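What changed at the karaoke place when the arm came in

I work evenings at Lekcombe, a karaoke place with 23 private rooms and a kitchen that sends out more fried food than you would think people could eat between songs. I have been there long enough to have trained most of the current floor staff. In September the owners put in an arm from a company called Idesitz to help with clearing, and a few friends have asked me what that has been like, so I am writing it down once.

Clearing is the job that eats the night. A group leaves, and whoever is free goes in with a cart, scrapes plates, stacks bowls, finds the microphones, wipes them, wipes the table and resets the song screen. On a Saturday we do this without stopping from eight until close. The food is the easy part. Microphones are where things go wrong, because they get left among the dishes and end up in the tub with them. We lost 3 that way last year, and the one replacement I saw the invoice for cost more than I make in a shift.

The arm works in the back, at the sorting table. We bring what was left in the room and set it out, and the arm moves plates and bowls one at a time to the rack side. It is supposed to leave the microphones where they are, and a person picks them up and cleans them. That was the deal we were told about before it started, and so far it has held.

I had expected it to be about speed. It is slower than Lingyun Yan, who can clear a table while carrying on a conversation with someone in the hall. Lingyun was not happy about the whole thing at first and said so at the staff meeting. Her point was that a slow machine at the table means somebody has to stand near the slow machine. For the first 2 weeks she was right. We had one person in the back watching it all night, and that person was not on the floor, and the rooms backed up.

Then Rongrong Duan, our shift lead, changed the order of things. She had us set out small lots, a couple of dishes and whatever else came from the same corner of the room, and go back out for the next load. The arm works through what it has while we are gone. Nobody stands there now unless it stops and asks for help.
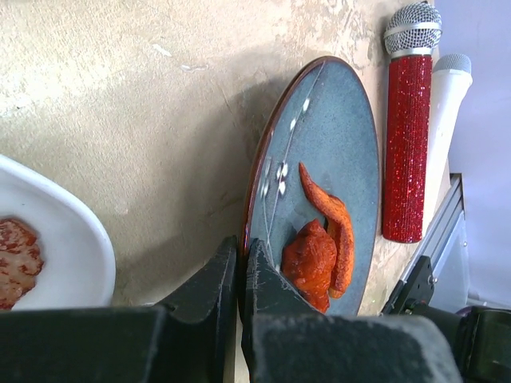
What it changed for us

The biggest change is in how we carry things. We used to stack everything. Now we don't, because stacked plates are hard for it, and a bowl with food still in it has to be set down by itself. That means more trips with less weight. My wrists feel better and my feet feel worse.

The second change is the microphones. Since they get laid out on the table in plain view, we find them. I can tell from a yard away that the red glitter one is back, and the plain white ones get noticed too. We have not put one through the wash since it started. I don't credit the machine for that. We could have laid things out this way any time we liked — we just never had a reason to.

Hours are the part people ask about. No one has been let go. The early closing shift lost an hour on weekdays, though, and for the two people who worked it that was real money. One of them moved over to Fakden, the bakery next door, for mornings. Management says the hour may come back for the holidays. I have asked for that in writing and am still waiting.

There is a log on the office wall where we mark every time it needs a hand. The count was at 538 when I left last night. Most of the entries are in Rongrong's writing, and most of them just say "sauce."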